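Over a large pot of tea, the architect behind the Celdale mill conversion talks happily, and at some length, about damp, pigeons and the 40 flats she hopes to see finished by May. "You never quite fall out with an old building," she says, "you just have long sulks with each other." The weaving shed keeps its north-lit roof, with a small library beneath.

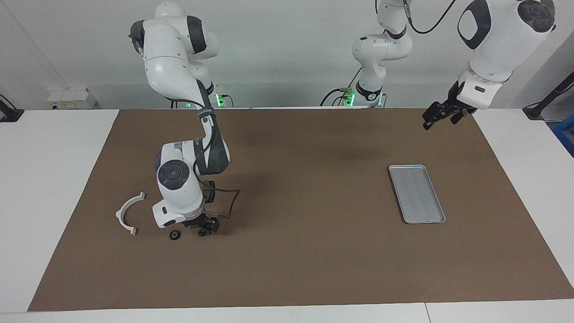
Arley would rather have had a doctor's surgery in the shed, and the parish has put that in writing. "They may yet get one," she says, pouring again.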